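石纹台面回来了

两年前，问起厨房台面，多数装修公司会先推纯色：白、米白、浅灰。今年8月，建材经销商Clekska在门店里换下了一半的纯色样板，腾出来的位置全部给了石纹。店里的销售说，客人进门先摸，摸完才问价。

石纹指的是仿天然大理石纹理的表面，底下可以是石英石、岩板，也可以是贴了饰面的人造板。真正的大理石也有人买，量很小。大理石怕酸，柠檬汁、醋、番茄酱滴上去，几分钟就会留下发乌的印子，抛光面尤其明显。做饭多的家庭用上一年，水槽边和灶台边的颜色往往和别处不一样。

灰色卖得最好

在Clekska的订单里，灰底石纹排在第一位，白底排第二，黑底和绿底加起来也不到灰底的零头。灰底耐脏，面粉和水渍在上面都不太扎眼，和木色柜门、白色柜门也都能配。白底样板好看，装到家里以后，酱油和茶渍要随手擦。

纹理的大小也要看。样板通常只有巴掌大，看不出一整张台面的走向。大花纹适合岛台和餐桌，面积够大，纹路可以铺开；窄条的操作台用大花纹，切完只剩几段断线，不如选细碎的云纹。 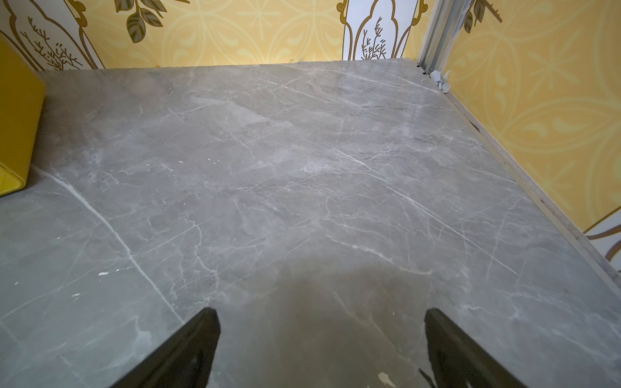
价格差在哪里

同样是灰色石纹，Nisbet系列每延米800元，Stirkness系列要贵出230元，两者的差别主要在纹理。前者的花纹印在表层，切开后侧面是纯色，做转角时能看到一条接缝；后者的纹路贯穿板材，边缘倒角以后花纹还是连着的。台面如果三面靠墙，只露出一条前沿，买前者就够了。岛台四面都露，侧面的纹路断掉会很显眼。

加工费常常单算。开水槽孔、灶具孔，磨边，做挡水条，每一项都有价目。有的商家把报价压得很低，到量尺那天再一项项加上去。签合同之前应当要一份写明所有加工项目的清单，运费和上楼费也写进去。

接缝放在哪

超过三米的台面一般都要拼接。接缝不要放在水槽和灶具上方的开孔处，那里受力最弱，也最容易积水。L形台面的接缝最好离转角有一段距离。Wutano的安装队会在现场把两块板先对一遍花纹，再打胶，这道工序要多花40分钟，不另收钱，但要提前说。

日常怎么擦

中性清洁剂加软布可以应付大部分情况。钢丝球会在亮面上留下细划痕，侧着光看得很清楚。哑光面不容易显划痕，油渍却会渗进细小的凹处，要用软毛刷顺着刷。刚离火的锅不要直接放上去，石英石里有树脂，局部受热太快可能开裂或发黄。岩板耐热好一些，边角怕磕，搬铸铁锅的时候要留神。

旧台面如果只是颜色看腻了，也可以不拆。市面上有石纹贴膜，自己就能贴，水槽一圈容易翘边，租房的人用得比较多。

2022年10月22日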